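Plank top

A plank top is a table surface made from parallel boards joined along their long edges. Boards are usually glued, then held flat by crosspieces beneath.
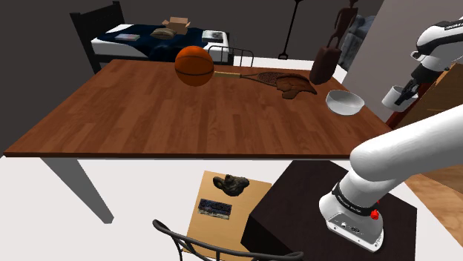
Wood moves mainly across the grain, so a wide top changes in width far more than in length. Fasteners on the crosspieces therefore run in slots. Reddish-brown tops are often paired with a base in another color, such as light grey legs under a rectangular dining table. The Hendora pattern, drawn by Finlay Tennant, has a top 82 inches long and 43 inches wide.

See also: Breadboard end; Trestle table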